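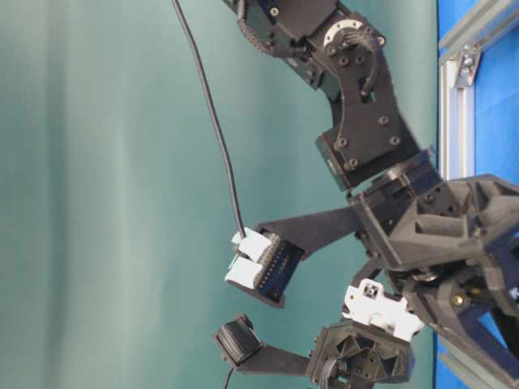

Figure 3. Robotic arm and hand against a teal-green backdrop.

4.2 Coalition talks after the council vote

The May election left none of the parties in Flerncombe with a majority. The largest group won 11 seats and opened talks with both of its smaller rivals on the night of the count. In Drandbridge the result was just as divided, but the outgoing mayor stayed on while the parties met, and formal talks started later. Ivholm is the odd case among the three towns. Its two main parties had already signed an agreement before polling day, and the vote only settled which of them would name the mayor.

We coded the public statements made by party leaders during this period, using press releases, council minutes and the local news reports held in the Bianchini archive. A statement was counted as a signal of willingness if it named another party and left room for a joint administration. General appeals for stability were left out. Messina (Elisa) and De Luca (Remo) coded the full set separately and then met to settle the cases on which they differed. Most of these concerned remarks made in reply to a reporter, where the question had set the terms of the answer.

The pattern in Flerncombe is one of early openness followed by a long silence. Leaders spoke freely about possible partners in the first days, then stopped when the talks turned to the budget. The final agreement came after seven weeks and gave the finance post to the junior partner. In Drandbridge the statements were sharper from the start — two of the leaders had shared a failed administration in the previous term — and most of them dealt with that record. Policy was hardly mentioned until the draft program was released.

Housing was the main point of dispute in both towns. The smaller parties wanted the sale of council land put on hold, and the larger ones wanted it to go ahead with new conditions. Neither town's agreement gives a clear rule. Each refers the matter to a review, with the terms to be set by the full council.
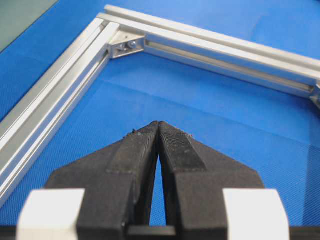
4.3 Voter response

Interviews with voters were carried out in August 2018, once all of the new administrations had taken office. Respondents were asked whether they knew which parties were in the local administration, whether they had expected that outcome, and whether they would have voted differently had they known.

Knowledge of the outcome was highest in Ivholm, where the agreement had been printed in the parties' leaflets. Flerncombe voters could usually name the mayor's party but were less sure of its partner. Supporters of the junior party were the most likely to say the result had surprised them, though few said it would have changed their vote.

Drandbridge respondents spoke more about the delay than about the parties. Several described the period after the count as a continuation of the campaign, and some believed that a second vote was still to come. We return to these answers in Section 5, where they are compared with the coded statements.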